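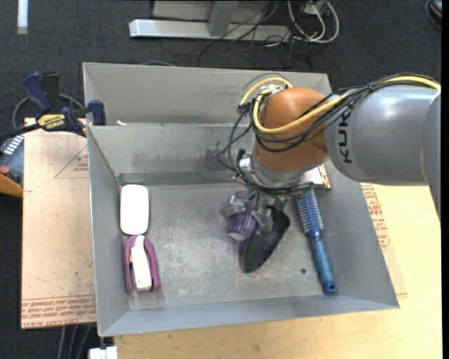 # Hurkovow Level Archive

The Hurkovow Level Archive is a collection of 1,267 player-made levels for the puzzle platform game Hurkovow, published by Drenenden. It preserves levels that were shared through the in-game browser before that service closed in April. The archive is maintained by the Hulletti Game Preservation Group and is provided for research, teaching, and personal play.

## Contents

| Folder | Contents |
|---|---|
| `levels/` | Level files in their original `.hkl` format |
| `meta/` | One JSON record per level |
| `packs/` | Nineteen themed packs, as grouped by their authors |
| `tools/` | Converter and validation script |

Each record in `meta/` holds the level title, author handle, game version, tile count, and the star rating at the time of collection. Ratings are missing for levels that never received a vote. These fields are left empty and should not be read as zero.

## Collection

Levels were submitted by their authors through an open call on the Hurkovow community board. Levels were not taken from the game servers. Authors agreed in writing to redistribution and chose whether to keep their handle or appear as `anonymous`.

Every file was opened in version 2.4 of the desktop release. Files that did not load were returned to the author for repair and were left out if no repaired copy was received. A random set of 200 levels was then played from start to finish by two reviewers. The reviewers' notes are stored in `meta/review/`.

## Known Issues

- The mobile release limits levels to 200 moving objects. Larger levels load on desktop only and carry the flag `desktop_only`.
- Custom music is not included. Levels that called for it fall back to the default track.
- Titles are stored as entered. Spelling has not been corrected, and some titles contain characters the game font cannot display.
- The Kozłowski packs rely on a timing error that was fixed in version 2.5. They cannot be completed in later versions.

## Use

To install a level, copy the `.hkl` file to the `custom` folder in the game directory and restart the game. To check a file before loading it, run:

```
python tools/validate.py levels/FILENAME.hkl
```

A licensed copy of the game is required. No game assets or program files are distributed with this archive.

## License and Removal

Level files remain the property of their authors and are shared for noncommercial use. The scripts in `tools/` are released under the MIT License.

Authors may request removal at any time by opening an issue titled "Removal" and listing the file names. Requests are handled by the archive maintainer, Jucélia Paiva. Removed levels are deleted from the current release and from all later ones.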